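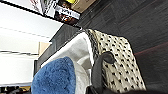
I've been meaning to write about the river for ages, and since half of you keep asking what I get up to when I vanish for an evening with a pair of wellies, I'll have a go now.

So, I've joined a river monitoring group! We look after a stretch of the Sudel, from the old footbridge down to where it meets the Bramel (if you've ever got the bus out to the garden centre, you've gone over it without noticing). It's a small river, brown most of the year, with a lot of brambles and one very bad-tempered swan. I've lived 12 minutes' walk from it for years and until this spring I couldn't have told you a single thing that lived in it.

The idea is simple enough. You stand in the water, shuffle your feet about on the bottom for three minutes, and catch whatever floats up in a net. Then you tip it all into a tray and try to work out what you've got. The first time I did it I saw mud and a twig. Then the twig walked off. It was a cased caddisfly larva, and I'm afraid I squealed, and I've been hooked ever since.

Mayflies are what you really hope for, as they can't put up with much pollution. Freshwater shrimps are good too, and they go round and round on their sides like tiny drunk commas. If all you get is worms and hoglice, something may be wrong upstream and you ring it in. We had a poor count in the summer, just below the Minon culvert, and it took weeks of emails before someone came out to look. I'll admit I got quite shirty in a couple of those emails.

What surprised me was how much I didn't know. I did geography at school! I coloured in the water cycle more times than I can remember, all those blue arrows, and I don't think we ever once went and looked at a stream. My niece is nine and her class has been to the Sudel twice already this year, and she knows her stonefly from her mayfly (count the tails, Auntie). I'm a bit jealous.

The person who got me into all this is Catalina Quezada, who runs the training mornings at Ibarra Mill. She's very patient with people who fall over, and I'm speaking from experience. She told us she'd like 3,000 people across the catchment to have had a go with a net, and so far it's 529, so there's plenty of room if you fancy it. You don't need any kit apart from wellies, and even those can be borrowed if you've got ordinary-sized feet.

The next morning for beginners is in November, and yes it'll be freezing, so bring thick socks and a flask. I'm making the cheese scones again. If you want to come along leave me a comment and I'll pass your name on, and if anyone knows how to get river smell out of a car boot, please tell me that as well.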